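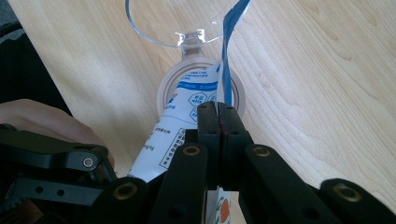 Transparent lids and the depth filter

Mon 15 June

Long day, so I'm writing this up while I still remember which branch is which. The container task (round tub with the clear hinged lid, printed pouch going over the opening) has been giving the segmenter grief since last week, and I promised Marisa Longo I would finally sit down with it.

The trouble is the lid. When it is swung open you see the wood grain straight through it, so Radska quite reasonably labels the whole thing as table and keeps only the hinge tab and the curved border, plus whatever small glints it feels like that day. The planner then gets a tub with a floating crumb next to it and is perfectly happy to route a fingertip right through the plastic. I spent the morning blaming the depth filter, which I owe an apology — it was passing on just what it was given.

What I changed, in order:

The lid is now fitted as a disc attached to the hinge, using the rim arc for the radius. We already had the rim fit for grasping, so this cost almost nothing. If the lower part of the rim is hidden behind the fingers and the pouch, as it is here, the fit runs on the left, top and right portions only.

Fingertip mask in Cukadum grown by 6 pixels. With the jaws closed on the packaging, the dark edge of the tips was bleeding into the pouch mask, and the black print beside them made it worse. I tried 4 first and it still leaked.

Pouch tracker moved off the hexagon badges. I was so fond of those corners! But one goes around the fold and another sits partly under a fingertip, so the matches kept hopping from badge to badge. The blue band near the upper end is a much calmer thing to hold on to, even though its lettering is a blur to us.

Replayed 500 stored frames through the new build. 494 gave a sane lid disc. I went through the other 6 by hand and they all have too little rim showing for the arc fit, so it should refuse and hold the last estimate — at the moment it guesses, with great confidence. There is a stub for this in Nerik called hold_last, please don't delete it, it only looks unused.

Simon (the planner, for anyone new reading this) still treats the pouch as rigid. The long blue strip of the edge bends over to the right well above the tips, and the collision box has no idea. I would like to try a chain of short capsules along the strip before anyone talks me into full cloth.

Marisa, if you are in before me: the branch is lid-disc, the config is the one without the old badge weights, and the replay needs to be started from the top folder or it picks up last week's masks. Leave the rim threshold alone until I've looked at those 6 again.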